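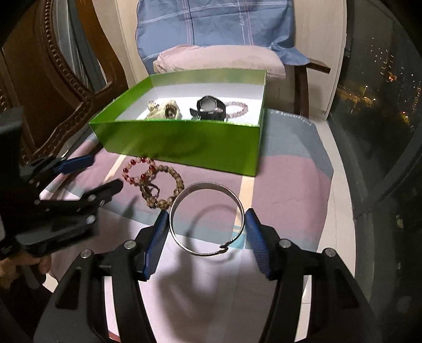 4.3 Grip on thin and rounded parts

Claims made for home-built grippers tend to rest on blocks and cups, which almost any pair of fingers can hold. We were doubtful that the Flakine build, put together from the shared plans at the Estusard workshop, would do as well with jewelry, and we remain doubtful after 85 trials.

Figure 6. Bangle held upright between the two ribbed blue pads. A second gripper is at left; the open green box holds watches and other small pieces.

The metal bangle was the kindest case. Its edge gives the ribs something to press against, and a person squeezing the handle corrects a bad angle without noticing. That correction is easily credited to the pads. Beaded bracelets were harder: seven of the nine failed lifts in this set came from beads rolling under the ribs, and the other two from a watch strap folding.

Pattinasarany reports almost no slip with pads of the same shape, but the parts list there leaves out the pad hardness, and we could not repeat the result. The Venar plans are no better on this point. Both also leave the pivot screws to the builder's judgment. Ours worked loose during the October trials and had to be tightened twice, so early and late lifts may not be fully comparable.

We would not read Figure 6 as evidence of a reliable grip. Drop counts by object are given in the next section.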